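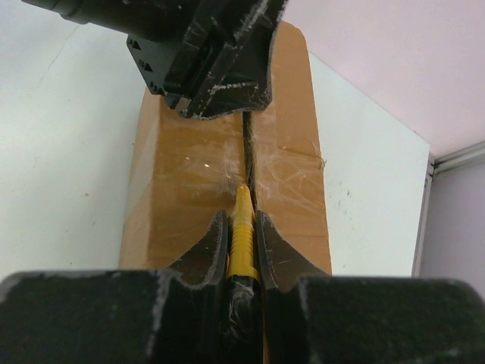
Brosten Court File Wallet, Legal Size

Expanding wallet for case papers, witness statements and filed motions. Holds up to 300 sheets. The flap closes with an elastic cord.

Inside are six pockets with blank tabs and a sheet of 32 labels for case numbers, hearing dates and party names. The front panel has a slot for a docket sheet.

Color: dark green or gray
Sold singly or in boxes of 25
Replacement labels sold separately

Orders placed by noon on Friday ship the same day from Pustthorpe. Unused wallets can be returned within 90 days.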